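Mesemus Hand Gripper Club Kit
Product code 621
Sold by Niltness Classroom Robotics

Home > Clubs and Competitions > Grippers > Mesemus Hand Gripper

We first put the Mesemus together for a school robotics club that met on Monday evenings and had far more keen children than it had robot arms, and it has been our best-loved club kit ever since. You hold it in your own hand, close the two fingers on whatever is in front of you, and find out very quickly which things are easy to pick up and which are a proper nuisance (cloth, nearly always cloth!). Younger members take to it in a few minutes, and the older ones tend to get rather competitive about it.

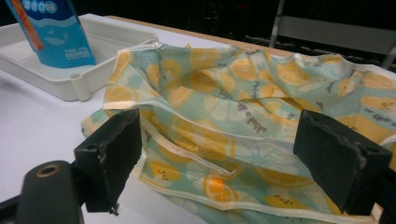

Soft things are where most clubs end up spending their time, and we'd gently encourage it. A printed bag with plenty of folds will keep a pair of students busy for a whole session, working out whether to go for a hem or a good thick crease, and how far to open the fingers before they come in. Cartons and small boxes make a kinder start for anybody new, so do keep a few on a tray to one side.

The kit is also on the approved list for the Tullen Cup, where teams have 17 tidying tasks to get through, and it goes nicely with the Rusu workbook, which has a chapter on folding and bagging that our own testers still argue over.

In the box
2 finger pads, fitted
2 spare finger pads
Handle and mount
Screws and hex key
Printed club guide

Suitable for ages 11 and up
Assembly time: almost 30 minutes
Spare pads sold separately

Club orders placed in May usually reach you before the summer break. If you're buying for several groups, do drop us a line first and we'll happily pack the kits by table for you.

Page last updated 2022-07-31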